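Right, I promised a proper write-up of what our robotics club has been up to since Easter, so get a brew, this is going to be a long one. Thread! 🧵

1/ For anyone new: I help out at the Herkthorpe robotics club. 19 of us on the list, ages all over the place, one big room with a grey carpet and never enough plug sockets. We normally do line followers and sumo bots and the odd thing that falls off a table.

2/ This year we decided to enter the Druvomside Tidy-Up, which none of us had done before. You get a tabletop task, you get a pile of demonstrations to record, and your arm has to learn the task from those. No hand-coding the moves. On the day it has to do it by itself in front of everybody.

3/ I should say I voted against it! I wanted another year of sumo. I lost 11 to 4 (a few people were off) and I've been eating my words ever since, because it's the most fun I've had in that room.

4/ The task card we drew was "Empty the bin". One small container full of rubbish, tip it out, put the container back upright, then sort what came out. Sounds like something a toddler could do. A toddler would beat us by miles, I have met toddlers.

5/ So how do you teach it? You do the job yourself, over and over, using a pair of hand-held grippers instead of your fingers. Same sort of jaws the arm will have, so whatever you manage with them, the arm has a fair chance of copying. They've got cables coming off them and you WILL tread on one.

6/ First evening was a shambles. Everybody wanted a go and everybody did it differently. One lad poured from up high like he was serving tea. Somebody else pinned the container down and raked the stuff out bit by bit. Both worked, but when we trained on the lot together the arm sort of hovered in between and did neither.

7/ Themis Papadakis (our oldest member, used to teach woodwork, very patient man) sat us down and made us write out one way of doing it. Left hand deals with the container. Right hand stays low and out of the way till it's needed. No showing off. It's on a bit of card and we all have to read it before we pick the grippers up.

8/ We also had a big row about what to put in the thing. Real rubbish was ruled out on account of a banana skin in week two. We tried cotton wool (too light, goes everywhere), dried pasta (too noisy, and it pings off the board) and finally settled on crumpled paper plus little wrapped bits. Lovely stuff. Doesn't roll, easy to stuff back in for the next go.

9/ Resetting is the boring part, by the way. Doing the task takes no time. Scooping it all up, packing it in again and getting everything back where it started takes ages, and you have to vary it a bit or the arm only learns one exact spot. We do it in pairs, one on grippers, one on reset, swap every 6 goes.

10/ Why 6? Wrists! You don't think of it as exercise but holding those things steady gets to you. I did a full 32 in one sitting back in the early days to prove a point and couldn't open a jar that night. The rule came in the week after.

11/ Current total is 124 good ones. "Good" means both of the pair agree it was clean: no dropped container, no sleeves in the way, nothing knocked off the board. We binned loads. It hurts to bin them when you've just done the reset, but Themis is strict and he's been right every time so far.

12/ Saturday was our longest session yet, doors open at ten and I got home for tea. Mostly we worked on the tipping, which has been the weak spot all along. Tip it too gently and half the paper stays jammed inside. Tip it too hard and the container goes over.

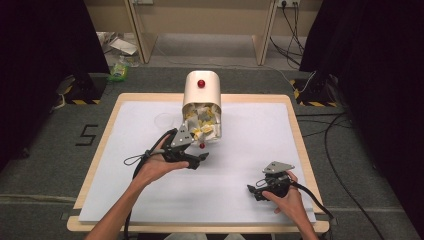 Tipping practice, with the paper and the yellow-and-white wrapped bits on their way out on to the white board.

13/ A few people have asked about the grippers so, quickly: black body, a triangular metal plate on top, two jaws at the front. A bit chunky for small hands. Our youngest two hold them nearer the back and do better than most of the grown-ups, which has been noted by the grown-ups.

14/ The tape on the floor gets asked about as well. We love tape. Half our arguments have been settled with tape. If you're starting a club, buy double what you think you need and hide one roll for yourself.

15/ Does the arm do it yet? Sometimes! We've named it Truva (long story, there was a vote, I lost that one too). Truva will reach, grip and tip quite happily now. Standing the container up again afterwards is another matter. It has a think, moves in, backs off, has another think. The whole room goes silent and then groans together.

16/ Best moment so far was when it dropped a bit of paper, stopped, and went back for it. We'd recorded a few goes where we fumbled one and picked it up again, and I'd argued for chucking those out. Lost that vote as well. I'm seeing a pattern.

17/ What's left before the heats in July: more goes at the standing-up bit, more goes with the container starting off in awkward places, and somebody has to write the two-page team report. I've said I'll do it if someone else does the diagram. Please, someone else do the diagram.

18/ Our nearest rivals are the Krajčí lot, who have done this three years running and are annoyingly nice about it. They lent us a spare cable and told us to record at different times of day so the light changes. We'd only ever done evenings. Good tip, cheers, still going to try and beat you.

19/ If you're local and fancy a go, come along. You don't need to know any coding, we need hands more than anything. Wear short sleeves or roll them up, bring a drink with a lid, and read Themis's card first or he will make you read it out loud.

20/ Will post a video once Truva gets through the whole thing start to finish. Off to find out who's got the spare key for the cupboard.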